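The long life of the office computer

When the council offices at Clakside replaced their desktops in February, 40 of the old machines went to a shed behind the Alletti hardware store. Most still worked. They were slow, and the lease had run out.

Gleice Medeiros runs the shed two mornings a week. She wipes the drives, swaps out what has failed and passes the computers on to families who have asked for one. A refurbished tower costs them $40, monitor extra. 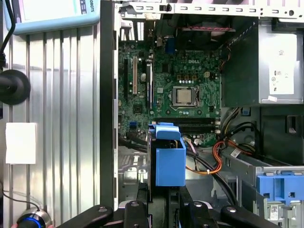 Demand comes mostly from parents of high school kids. Lilian Urio drove in from Chege, on the far side of the range, to pick one up for her two daughters. They had been writing assignments on a phone. "The school assumes you've got something at home," she says. "We didn't."

The trouble is parts. Memory is easy to find and cheap. Power supplies are harder, as some makers used odd plugs for a few years and then dropped them.
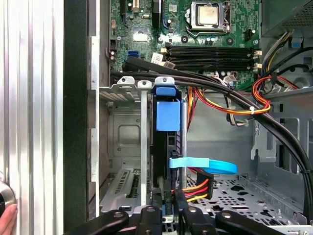
A desktop processor in its socket, with the memory slots below.

Victor Barasa, who handled the council's side of the deal, would like the next lease to say what happens to the machines at the end of it. The last one ran to 40 pages and didn't mention it — he checked. Nearly 3000 computers are leased across the Kurard district, and he reckons plenty could get another five years' use.

Medeiros has a waiting list and not enough shelves. She is after a second shed, preferably one with a better roof.

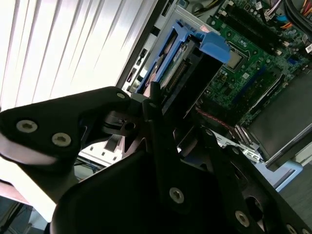 Inside an open desktop tower, lying on its side.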